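Home | Files | Notes | Changelog | Contact

# Clitton Street Recipe Cards

Posted Oct 13, 2023 by the maintainer

Hi, and welcome to the README! I typed up my neighborhood's old recipe cards and put them in one plain file so people can search them (and so I can stop digging through shoeboxes every time I want the plum cake). There are 2643 cards in there, and 129 of them are some form of potato salad. I love this street.

## What you get

- `cards.csv`, one row per card, with title, ingredients, steps and notes
- `units.csv`, my best guess at what "a coffee cup of flour" means
- `spelling.txt`, words I left alone on purpose

Most of the cards came out of the Thygesen boxes, which sat in the basement of the old Jetar grocery until it closed. The rest were dropped through my mail slot after I put up a flyer in May. Keep them coming!

## Stuff to know before you use it

I kept the original spelling in the title and steps, so search for "zuchini" too. Oven heat is in Fahrenheit if the card gave a number, and if it only said "hot oven" then so does the file. Blank means the card was blank. I didn't fill in anything from memory, even for recipes I've made a hundred times.

Some cards list up to 2 cooks, and I took the names out of all of them. The `notes` column is messy, with margin scribbles, grease-spot guesses and one long complaint about margarine.

I did the sorting with Hotis, a little script of mine that matches near-duplicate titles. It thinks every bar cookie is the same bar cookie, so check those by eye.

## Still to do

Split the `notes` column. Fix the jam section, where I mixed up pints and pounds on a whole batch (sorry!). Add the bread cards from the second box.

Use the file for whatever you like, and send me a message if you cook something from it. 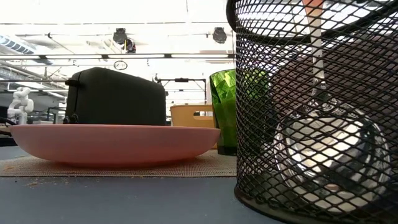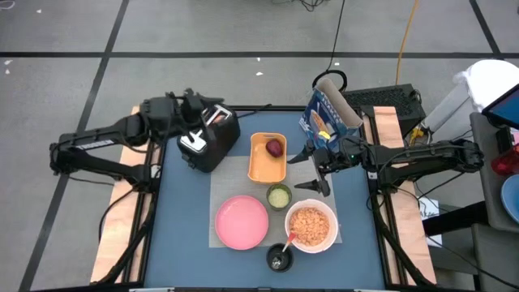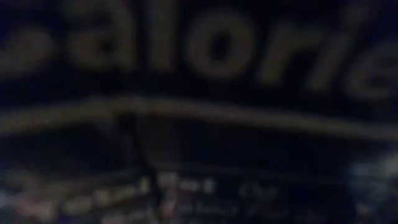
Top to bottom: salmon-pink bowl on a woven placemat, black two-slot toaster, lettering on a dark package.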